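Print | E-mail | 12 shares

An open day should report its failures. At the Ellach demonstration in Jinville last November, the host quoted 1,000 handling cycles and no error rate.

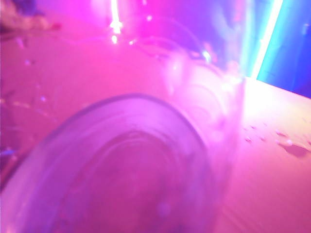
Clear glass is a hard target for any vision system. Colored stage light makes it harder — under magenta, the glass takes on the tint of everything near it, and droplets on the tabletop add false highlights. Paquette tests under plain white light. I would like both figures.

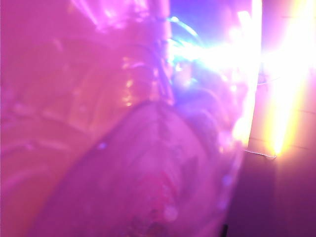
Glare and pink light at the Ellach demonstration, Jinville.

Until Ellach publishes them, 1,000 is a count of attempts.

0 comments | E-mail this article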